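The Plenex open day began with coffee and a waiver. I signed both, in a sense, and followed Saoirse Corrigan past over 205 folding chairs to a room draped in black, like a magic act with a better electric bill.

Two arms were at work over a table of household odds and ends. A boy beside me asked when they would do something cool. Corrigan told him this was it. 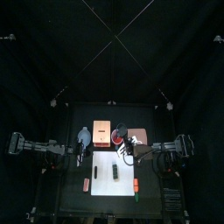
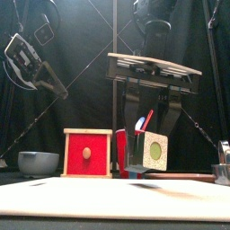 Two arms, one table and a red cup at the Plenex open day in October.

Zübeyde Ertürk, who runs the lab, has a fondness for dull chores. Her team has logged 2000 attempts at tidying up, and she speaks of the bad ones warmly, the way people speak of old cars. I asked if I could have one for my kitchen. She asked how patient I was.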